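Noretti Certificate in Luggage Care and Repair
Unit 7: Cords, tags and pull handles on small trolley cases
Notes for the session of Monday, May 8, 2023
Prepared by Wulan Nair

7.1 Scope

This unit covers the attachment of a loose cord to the pull handle of a hard-shell trolley case, the threading of a tag onto that cord, and the check of the underside that goes with both jobs. Bench work uses the toy-sized case. The parts are laid out as on a full-sized case, and the whole handle can be reached without moving around the bench. Soft-sided cases and zip repairs are covered in Unit 9.

Read section 7.2 before the session. The terms in it are used in the job sheets without further explanation.

7.2 Terms

Shell: the hard outer body. The ridges or ribs on the front stiffen a thin wall, and they also catch the light unevenly, so small cracks between ridges are easy to miss.

Crossbar: the grip at the top of the pull handle.

Rods: the two upright bars that join the crossbar to the case. On full-sized cases these are usually tubes that slide one inside another. On small cases they may be plain and thin.

Clips: the fittings that hold the rods to the shell. A clip can be sound while the shell beneath it has begun to split, so press on both.

Rails: the raised strips moulded along the body. They add stiffness and take wear when the case is dragged over a step.

Standing part: the length of cord that carries the load. The free end is the tail.

7.3 Before tying

Look at the case from below first. A cord added to a handle with a loose clip will pull the clip further out of line every time the cord is used. Move each rod gently from side to side and watch the clip, not the crossbar. Any movement at the clip is recorded on the sheet as "loose", even if the handle feels firm at the top.

Keep the cord clear of the clips while doing this. Braided cord tends to settle into the gap between a rod and the shell, where it hides the part being checked.

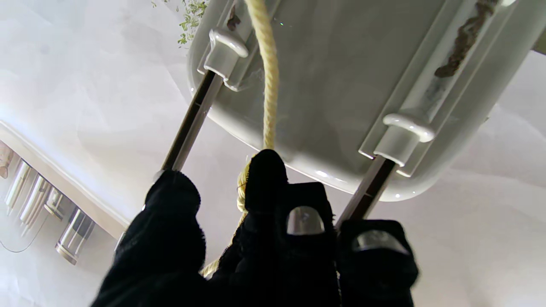 Figure 7.1. Rod clips on the underside, with the yellow cord hanging in front.

If the cord has bunched up, draw it out to its full length before going on. A coil left in the slack will turn into a kink once the knot is set. Cut cord for the exercise is 60 cm long. Seal the ends before use, as braid opens quickly.

7.4 Tying to the handle

Stand the case upright with its wheels on the bench. Steady it at the crossbar with one hand and work the cord with the other. A small case is light enough to tip when the cord is drawn down, so keep the steadying hand on until the knot has been dressed.

a) Pass the cord around the handle near the middle.
b) Bring the tail across the standing part and through.
c) Leave the knot loose. It will need to slide while the loop is adjusted.
d) Let the loop hang down the front of the case and check its length against the job sheet.
e) Thread the tag onto the loop before the knot is tightened.

Step (e) is the one most often done out of order. Some tags have a slot wide enough to take a doubled cord, and these can be added later. The Ivulard tags in the course kit do not, and the knot has to come undone again.
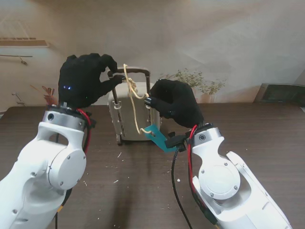
Once the tag is on, pinch the cord close to the handle and draw the slack through with short pulls. One long pull drags the knot off centre and leaves the loop twisted. A twisted loop turns the tag face-in against the shell, and the label can't be read without lifting it.

The finished loop should not reach the wheels. With the case standing, hold the lowest point of the loop against the shell and roll the case forward and back by one length. If the cord or tag touches a wheel at any point, shorten the loop. Do not shorten it by adding a second knot in the standing part — retie at the handle.

7.5 Underside and wheels

Turn the case so that the underside faces you. Rest it on a cloth if the bench is rough. Check the following and enter each on the sheet:

Wheels: turn each by hand. Note any grit in the hub and any wheel that rubs on its housing.
Rails: note chips, flat spots and staining.
Clips and brackets: note gaps, missing pegs and discolouration.

Brown staining on a plastic rail needs a source. Plastic does not rust, so the mark has either run from a metal part close by or been picked up from something the case stood on. Wipe the mark with a damp white cloth and look at what comes off. Then look at the nearest metal fitting, including the side that faces the shell. Record the position of the stain as well as its colour, as a streak in line with a rod suggests a different cause from a patch out by the wheel.

Do not use an abrasive pad on the rails. It takes the surface off, and the next stain sinks in further. 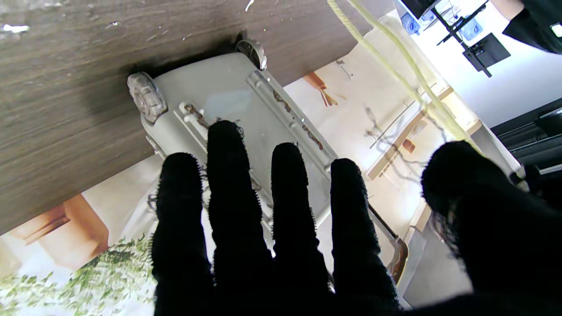
Nimal Fakir asked at the December session whether a stained rail should fail the case. It should not. Staining alone is entered as "mark, cosmetic" unless the metal next to it is pitted or the fitting moves under light pressure. In either of those situations the entry becomes "repair", and the cord job waits until the fitting has been dealt with.

A related point came up over cleaning. Skurno paste, which some of the group use on wheel housings, leaves a film that makes a later wipe test useless. Do the wipe test first and clean afterwards.

7.6 Job sheet

Complete 2 sheets: one for the case as received, one for the case with cord and tag fitted. Use the part names from section 7.2. "Handle loose" is not an acceptable entry, as it does not say which part moved. "Left clip loose, rod sound" is.

Left and right are given from the front of the case, with the case standing. Keep to this when the case is turned over.

Marks for the unit are out of 46. Sheets go in the Navaratnam tray by the door at the end of the session, with the case number written on both.

Reading for next time: Unit 8, sections 8.1 to 8.3, on replacing a worn wheel.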